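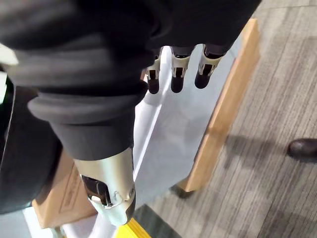

Wood, Cardboard and Cloth: What's It Made Of?

Quick one for kids who like poking around the house. Grab a pencil. Ready?

Wood first. Comes from trees, you knew that. Look for thin lines in it, called grain. Pale wood, dark wood, all sorts. A long thin strip of wood is called a rail, and rails are great for edges because they stay straight. Knock on one. Tok tok.

Next, cardboard. Also from trees! Wood gets mashed into wet mush, the mush gets pressed flat and dried, and you have paper. Lots of boxes use a sandwich: 2 flat sheets with a wavy one glued in the middle. The waves make it strong. Fold it and you get a crease, and a crease never realy goes away. Try it.

Cloth now. Threads, zillions of them, going over and under each other, or looped. That's why it can wrinkle and bunch and roll up into a cuff. Try rolling up wood. Nope.

Smooth or shiny? Matte means not shiny. Metal often shines, a matte white board doesn't. Shine a flashlight on both and look for the bright spot.

Your turn. The Skamoria 60 Second Hunt:

Find 5 things in one room.
Touch each one. Hard, soft, bendy, smooth?
Write down what you think its made of.
Tap it. What noise?

Time's up at 60. Swap lists with a friend and see if they agree. Stuck on one? Put a question mark and ask a grown up later.

Next page: glass, and why it goes clink.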